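Stop Telling Me to Iron the Sheets

May, and the linen advice is back. Every home page I open wants hospital corners, a top sheet, a second top sheet, a spritz of something. I've been making beds for 49 years. A fitted sheet is enough. Pull it over, walk away.

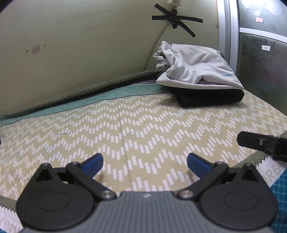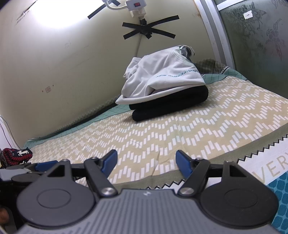
Vega Urquijo thinks I'm being lazy and has told me so twice, that a bed made properly in the morning sets up the whole day, and that a crease you can see at night is a crease you'll feel. Fine. I've never felt one. I've felt a bad mattress, I've felt a neighbor's radio at 2 in the morning. Never a crease.

What bugs me is the time. Ironing a double set, 18 minutes if you're quick. Every week. For who? Guests don't look, and the ones who do look aren't coming back anyway if I have a say.

And the price of it! Nalberg wants real money now for a flat sheet, sold seperately, which used to come in the packet. Sturkley does a "bed finishing kit". A kit. It's a spray bottle and a brush.

My grandmother in Manzano did iron hers, yes, people always bring up the grandmother. She also hated it. Said so every single week, loudly, with the window open so the street could hear.

So wash them, often. Hot if the label lets you. Dry them outside if you have an outside. Patterned ones hide more, buy those. Then put the iron away and go to bed, teh sheet will be crumpled by midnight whatever you did to it.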